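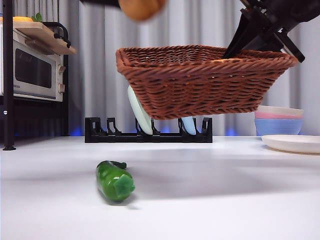
4.2 The open day at Husdale

I'll own up to having been nervous about this part of the study. Everything in Section 3 was done with the door shut, and the Husdale open day on 12/7/25 was the first time we'd let strangers stand next to the kitchen table and ask for things. We had the Skellix controller running the same settings as in the June trials (I was told off for wanting to fiddle with them the night before) and we kept the task list short, so that people could watch a whole turn without getting bored.

Figure 4. The kitchen table task at Husdale: a woven basket held off the table by its rim, with the dish rack, bowls and toy cucumber around it.

Baskets came up a lot in conversation. Visitors tended to assume a plate would be the hard thing to pick up, and I can see why, but a rigid plate is the same shape every time you meet it. A woven rim is lumpy. In Figure 4 the two fingers are clamped over the thick twisted edge at one side, and if you've ever carried a full shopping basket by one corner you'll know what the rest of it wants to do. Khoo, our grasp planner, scores rim grips on how far they sit from the middle of the object, and it will happily take a lopsided one if the way in is clear. Several people asked why it didn't go for the middle of the long side. Fair question! The short answer is that the planner puts more weight on keeping away from the neighbours, and the rack and the bowls make for a crowded table.

We ran 30 turns over the day, each one picked by a visitor from a printed card. I'd hoped for a tidy comparison with the 254 turns logged in June, but I don't think the numbers will bear it, and I've left them out of Table 2. People leaned on the table. They chatted over the stop call. One family wanted the cucumber moved again and again, and we let them have their way, so toy vegetables are badly over-represented.

What we did get was a pile of comments, 6 pages of them, written on the backs of the cards. The most common complaint was the waiting: the arm pauses before it closes its fingers, and to someone who hasn't read Section 3.1 that looks like dithering. The Utent display was meant to help by showing the planned grip on a screen, but it was set up behind the queue and hardly anyone turned round to look at it. We've since moved it to the front edge of the stand, and the pause itself is taken up again in Section 5.3, along with the shorter version we tried afterwards.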